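Stores and Handling Notes
Item 3: Blue bins on the conveyor lines

The blue plastic bins have now replaced cardboard as the standard container on the Jurach floor. The changeover began in December with the packing lane and was extended to the tool return lane on February 2, 2022. The points below apply to both lanes and to anyone who puts a bin on a roller track or a belt.

Bin selection. Use the large open-top bin with ribbed walls and a thick rolled rim. The ribs stiffen the side walls under load, and the rim is the only part meant for lifting. Do not lift by the ribs. The older Loltura bins have a thinner rim and will flex if the contents are over 20 kg, so they are to be kept for light goods only - cloth, packaging, empty cartons. The current Jondmont bins are rated by the supplier to 40 kg, but our own limit for a single-person lift stays at 20.

Placement. A bin goes on the line empty, open side up, with a long side parallel to the guide rail where there is one. Shallow trays can share the lane with a bin. Small tools should go into a tray before they go into a bin, as a loose screwdriver will work its way to the bottom and has to be dug out by hand.
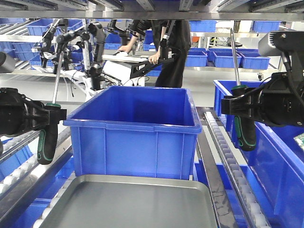
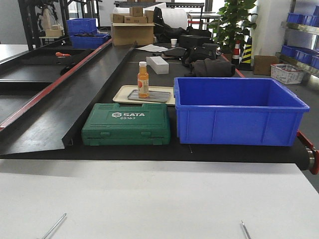 Tool cases. Moulded cases with latches are to travel closed and latched, handle side facing the operator. They can go on the belt beside a bin or inside one, provided the lid of the case sits below the rim. Cases that stand higher than the rim catch on the Stanciu transfer gate, and we have had 3 stoppages from this since the changeover. All were cleared within 7 minutes, but each one meant emptying the lane by hand.

Circuit boards. Boards go in a bin of their own, with no hand tools and no metal trays. Bag them first. A bare board against a bin wall is acceptable for sorting at the bench but not for storage overnight.

Personal items. Drinks, bags and jackets are not to be left on a belt. The shelf beside the north door has been cleared for this purpose and has hooks at both ends. Paper cups go in the waste at the end of the shift, including those with something still in them.

Cartons. We still receive most stock in cardboard. Open cartons should be emptied into bins at the receiving bench, flattened and stacked flat. Small labelled boxes may stay in their outer carton until the labels have been checked against the delivery sheet. Once checked, they move to a bin and the sheet goes in the tray marked for filing. Do not leave sheets on the belt, where they are drawn under at the end roller.

Cleaning. Wipe bins with warm water and a mild detergent. Solvent wipes dull the surface and should be used on the metal trays only. Bins are nested for storage, never more than 7 high, and must be dry before nesting or they will lock together.

Spare bins are kept in bay 3. Cracked rims and damaged trays should be tagged and left at the receiving bench for Ferenc Vörös, who is also taking orders for the smaller divider inserts until the next issue.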